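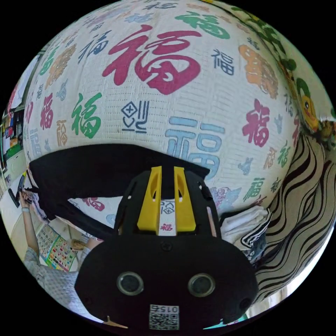
Spent the morning on the hand-held gripper we use for the fabric handling work at Cloltness. Writing down the routine here so I can find it again in October.

Fingers first. Ours are the flat yellow ones, a parallel pair. I close them by hand and look for light at the tips. If one side shows more than the other, loosen it, square it up, tighten again.

The old set was from Puvberg and wore smooth after two months. Smooth fingers slide right off quilted cotton. The Rungrueang set has held up better so far.

Then the two round windows on the face. Dry lens cloth, no spray. Lint is the real trouble with this job -- it builds up along the rims and you don't notice until the tracking starts to drift.

Check the label. If the QR code won't scan, print a new one before the session starts. Sorting unlabeled recordings afterward is miserable work.

Log count was 1885 open-close cycles since the last service. I do the slide at 2000, but it was already apart so it got a wipe and a little dry lube. Took 35 minutes with the fingers off.

Test is the same every time: pinch one layer of a quilted cover, lift, let go. Then a folded towel by the edge. Busy prints are good for this, the cameras get plenty to hold on to. Plain black cloth is harder, so I do that last.

Someone asked about the Clokitz pads. Tried them. Good grip, but they leave a mark on white fabric. Back in the drawer.

Next up is the spare unit. Same routine, plus a trigger spring that feels soft.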